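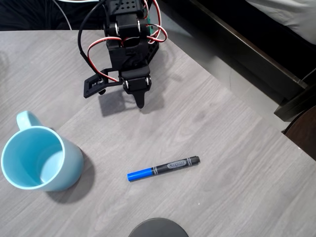

*4 min read*

**Family Papers Group, minutes of the January meeting**

Began 7:10 p.m. in the upstairs reading room. Minutes taken by the secretary, who also has opinions, and they are marked as such where they got in.

## Minutes of last time

Approved with one change. The line saying the Boonyarit letters "prove" the family left by way of Trieste now says they "mention" Trieste. One letter mentions it once, in a list of places an uncle disliked.

## The Boonyarit letters

Lachlan Stubbs reported. There are 54 letters, written between the two sisters from 1938 to 1951, in three languages and at least two kinds of handwriting. He has finished rough translations of the first 49. The remaining five are in pencil and he would like a second reader before he commits himself to anything.

He then read out the letter of spring 1939, in which the younger sister describes selling the piano and the good linen and being paid 4,000 for the lot. She doesn't say 4,000 of what. Lachlan has assumed crowns. The secretary asked what that was based on and was told "context." After some back and forth it was agreed that the translation will give the number alone, with a note saying the currency isn't stated.

A longer discussion followed on the story, told by both sides of the family, that the grandmother carried the silver candlesticks across the border sewn into a coat. Three people in the room have heard the same story about their own grandmothers. The letters written that year talk about the coat (it was too thin, and the lining had gone) and never mention candlesticks. A cousin's memoir from 1986 does mention them, and every later telling seems to come from the memoir. Lachlan feels the story should stay in the main text. The secretary feels it should go in the chapter on family stories, labeled as one. Put to a vote: chapter on family stories, five to three.

Lachlan asked that his disagreement be recorded. It is recorded. His point was that a woman hiding silver in a coat in 1939 would hardly put it in a letter that might be opened. This is fair, but it would also be true of anything else we cared to make up.

## Birth dates

The older sister now has three birth years: 1909 on the school record, 1911 on the ship's list, and 1912 on her gravestone. The group chat had more or less settled on 1912 on the grounds that it is carved in stone. Somebody had to supply that date to the stonecutter, and by then she'd been taking years off for quite a while. We'll print all three with their sources.

## Online family tree

The shared tree has grown to 655 names. At the last count anyone wrote down it was a good deal smaller. Much of the growth comes from one weekend when a member accepted every suggested match from the Nistora site, including a line that runs back to a minor duke. The duke is supported by another person's tree, which is supported by ours.

Agreed: nothing goes in from now on without a document attached. Names already in with no document will be moved to a separate list by the spring. The duke goes first.

## Scanning and printing

Two quotes for the book. Drester offers sewn binding and wants the final files eight weeks ahead. Skoltura is cheaper and promises "museum quality," a phrase that came up four times in their email without any mention of paper weight. A sample has been requested from each. No decision until we have them in our hands.

Scans of the original letters should be made before anyone flattens, tapes, or irons anything. Ironing was suggested again. The answer is still no.

## Recorded interviews

Two older relatives have agreed to be interviewed. The proposed list of questions was handed around and most people liked it. The secretary objected to question six ("How frightened were you when you left?") as it tells the person what to answer. Changed to "What do you remember about leaving?" Question nine, about the candlesticks, was dropped from the first session. If they come up unprompted, that would be interesting.

## To do

- Lachlan: find a second reader for the five pencil letters; add the currency note.
- Secretary: write to the town archive again about the 1939 house sale. Second request. The first was answered with a form for a different town.
- Everyone: check the backs of photographs for writing, and copy it exactly, spelling mistakes included.

## Other business

A request to call the book *The Silver in the Coat* was put off to next time.

Closed 8:50 p.m.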